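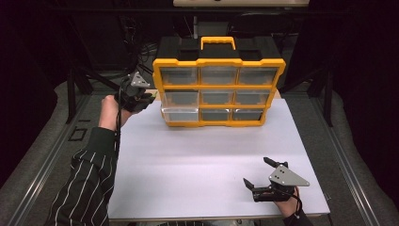

El organizador amarillo y negro, con su asa y sus nueve cajones transparentes.

Inicio | Opinión | Casa | Archivo | Suscríbete

Contra el cajón de los tornillos (o a favor, según el día)

Merike Adomaitis
24 jul. 2020

Llevo semanas discutiendo en casa por una tontería: si los cajoncitos de un organizador tienen que ser transparentes o no. Mi hermana dice que opacos, siempre opacos, con su etiqueta y su letra bonita, porque si no parece una ferretería. Yo le digo que justamente, ¡que parezca una ferretería! A una ferretería entras, pides una alcayata y te la dan en ocho segundos. En su casa pides una alcayata y acabas merendando.

Vengo de familia de lata de galletas. La nuestra era redonda, azul, y dentro había de todo menos galletas: tuercas, gomas, un enchufe partido, llaves de casas donde ya no vivía nadie. Cuando mi padre necesitaba un tornillo volcaba la lata entera encima de un periódico y removía con el dedo. El ruido aquel lo tengo metido en la cabeza. Y lo peor es que casi siempre encontraba el tornillo, con lo cual no había manera de convencerlo de que aquello era un desastre.

Yo tardé muchísimo en pasarme a los cajones. Primero probé con tarros de mermelada, que quedan preciosos y se vuelcan. Luego con una caja Rimkutė de esas de compartimentos con una sola tapa, que tuvo una vida corta: la abrí del revés en el pasillo un mes de diciembre y todavía salen arandelas cuando muevo el zapatero. Los cajones independientes tienen esa ventaja tan poco glamurosa, que si metes la pata la metes en uno solo.

Y el asa, por favor. No entiendo que se vendan organizadores sin asa. Un mueblecito de estos no vive en un sitio – vive en el armario del recibidor, en la mesa de la cocina cuando se cae el pomo, en el balcón cuando toca arreglar el toldo. Con asa lo agarras y te lo llevas. Sin asa lo abrazas, lo inclinas sin querer y vas dejando cajones por el camino como Pulgarcito.

Ahora bien, tengo mis quejas. La cuadrícula de tres por tres está muy bien sobre el papel, muy ordenadita, pero la vida no viene en nueve categorías. A mí me sobraban cajones la primera tarde y me faltaban a la semana siguiente. Empecé con mucha disciplina (clavos, tornillos, tacos, arandelas) y en cuanto llegué a «cosas de la persiana» ya sabía que iba cuesta abajo. Siempre hay un cajón que acaba siendo la lata de galletas de mi padre, en pequeñito. El mío es el de abajo a la izquierda. Lo he vaciado 2 veces este año y las dos ha vuelto a llenarse solo.

Lo que defiendo, y aquí mi hermana pone los ojos en blanco, es que ese cajón se vea. Que esté ahí, transparente, con sus vergüenzas al aire. En un cajón opaco con etiqueta de «varios» puedes esconder 200 porquerías y sentirte una persona organizadísima. Si lo ves cada vez que pasas, un día te hartas y lo vacías. O no, pero por lo menos sabes lo que hay.

También está el asunto del precio, que me enciende. En Nadum, la tienda de mi barrio, tienen una cajonera de diseño, de la marca Ametti, a 89 euros. ¡Ochenta y nueve! Es beige, no tiene asa y los cajones no se sacan del todo. Eso último me parece gravísimo: la gracia de un cajón pequeño es llevártelo suelto hasta la estantería que estás montando y devolverlo luego a su hueco. Los míos son de plástico, amarillos chillones por delante, no pegan con nada y precisamente por eso los encuentro desde la puerta.

Mi hermana va a leer esto y me va a mandar una foto de sus etiquetas. Que la mande. La última vez que estuve en su casa pedí cinta aislante y estaba en «jardín».

Comentarios

tere_vallecas: Equipo lata de galletas toda la vida. La nuestra sigue en casa de mi madre y ni se te ocurra tocarla.

Joaquín M.: Los transparentes se ponen amarillentos con el sol, aviso. Yo tuve unos Preltix junto a la ventana y fatal.

lahermanadelasetiquetas: La cinta aislante estaba en jardín porque la usé en la manguera. Gracias.

Nuria: ¿Y los botones dónde los metéis? Pregunto en serio, los tengo con las pilas.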